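Category: Company News | Service & Support

Cuadros opens cable and finger service for two-armed kitchen units

22 Aug 2022

Cuadros today opened bookings for a fixed-scope service on its Tomance two-armed mobile units. The service covers gripper fingers, wrist cables and the small cameras mounted at the wrists. It is done on site, in the room where the unit normally works, and takes 90 minutes.

Until now owners had to ship the arms to the Basby workshop. Since January the company has logged 1,591 service calls, and more than 84 of them came down to a cable that had been routed too tight at the wrist. Those jobs can be finished on a customer's floor with hand tools.

The technician starts by parking the base on level flooring and running each arm through its reach at the heights the customer uses most. In a home that usually means a counter and a table.

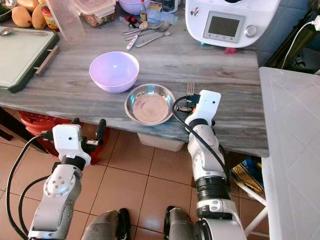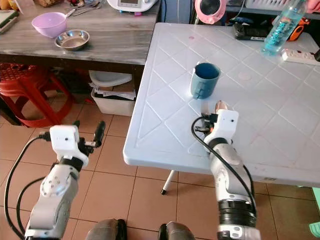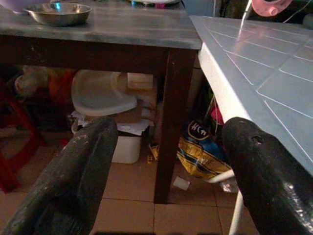

Cable slack is set first. The wrist is turned to both ends of its travel and the clamp is moved until the cable follows without pulling. A black cable should hang in an easy loop down the outside of the arm, as it does on the left arm over the tiles beside the kitchen counter, and it should be clear of the fingers when the gripper opens. If the jacket is cracked or flattened the cable is replaced, and the old one is left with the owner on request.

Fingers come next. Scuffs and pale flecks like those on the left finger in the wrist camera view are noted on the service sheet, but they do not call for a new part unless the gripping face has worn past the gauge. Fingers are always changed in sets of 2 so that both sides close evenly. The wrist camera is then wiped, its bracket is tightened and its view is checked against the saved reference.

"Most of what we fix is slack and screws," said Segundo Betancur, field service lead at Cuadros. "We'd like to see the unit where it works. A cable that looks fine on a bench can catch when the arm has to reach over a counter."

Owners are asked to charge the base overnight and have the last service sheet ready. Joint motors and gearboxes are not covered and will still go to the workshop.

Bookings are open for the Basby and Bakine areas through the Cuadros service desk.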